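**Ticket 1000 — stock sync dropping lines, Triresdale shop**
Opened 11/02/2026 by Rami Semaan. Status: open, waiting on Brosent

Morning import from Brosent finished with no errors but 43 lines never reached the Tutard site. All kitchen stuff. Shop till is fine, only the website is wrong. Customers seeing "unavailable" on things we have plenty of.

09:10 — Re-ran import by hand. Same lines missing. Cleared cache, ran again, same.

09:35 — Compared the export file with the site. Every missing line is from the Bortolotti range. Their new price list came in last night, Leonardo loaded it. Might be that.

09:50 — Opened the file in a plain text editor. Product names now have an inch mark in them. Importer reads it as an opening quote and swallows the rest of the row. Explains why no error, it thinks it's one very long name.

10:20 — Took the marks out of one row as a test, the utensil stand. Imported on its own. Came through, price right, stock right.
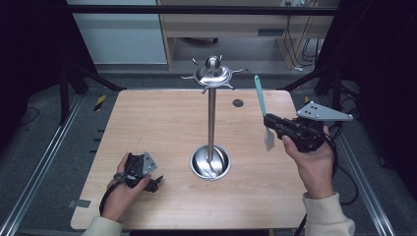
Utensil stand, steel, hooks round the top.

10:45 — Leonardo Pellegrini says the old list used "in" for inches and Bortolotti changed it without telling anyone. He's asked them to change back. Not holding my breath.

11:05 — Find and replace on the whole file, then full import. All but 8 lines back. The ones left have a comma in the colour field as well, seperate problem, same cause really.

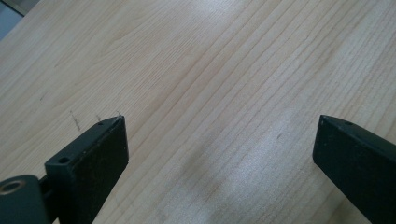
11:30 — Fixed the commas by hand. Import clean, site count matches the file. Do NOT re-run the overnight job until the source file is sorted, it'll pull the bad copy again and we're back to square one. I've paused it.

11:40 — One more thing, import took 61 seconds, normally much quicker. Could be the log setting I turned up earlier. Turned it back down, will check on next run.

To do
- Brosent to make the importer reject a row with an odd number of quotes, or at least warn. Logged with thier support, no reply yet
- Leonardo to send me any new price list before it's loaded
- Un-pause overnight job once Bortolotti file is replaced

Leaving this open till the job has run overnight with the new file. — Rami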